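News > Local > Prellbridge > Waste and recycling

Three colours for Prellbridge sorting trial

14 comments | 298 shares

Pink, green, blue. That's the lot, and Prellbridge households are being asked to get used to them from February, when the town's tabletop sorting trial starts in the streets behind Ferraro Road. 1,661 homes in the first round. Rest of the town to follow if the money holds.

Each home gets a set of three open tubs for the kitchen worktop, to be emptied into the big bins outside. Drinks cans go in one, paper in another, food scraps in the third. Leaflets with the colour key are still at the printers.
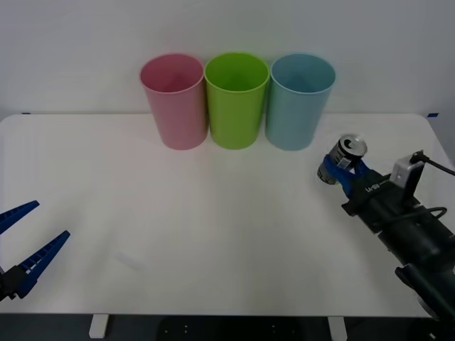
Prellbridge Murarier, no. 7

No lids on the tubs, which has already caused some grumbling over the food scraps. Organisers say a lid slows people down and they would rather it got used. Fair enough, though wait till July.

The sets line up neatly enough against a wall, pink, then green, then blue, and take up less room then a bread bin, according to Njoroge Mbwambo, who is running the trial from the old Zilier shop. Collection stays the same, 7am kerbside.
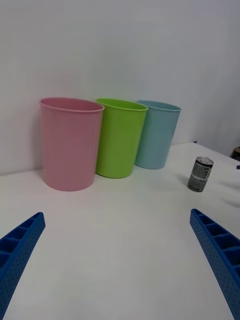 Chunhua Hao would sooner have had four, with one kept for glass, and said she had asked for it twice at the open evening. Jars and bottles will still have to be carried to the bottle bank for now.

A further 3,000 sets are on order. Anyone in the trial streets who hasnt had theirs by the end of the month should call in at the shop, open till 4pm. Bring something with your address on.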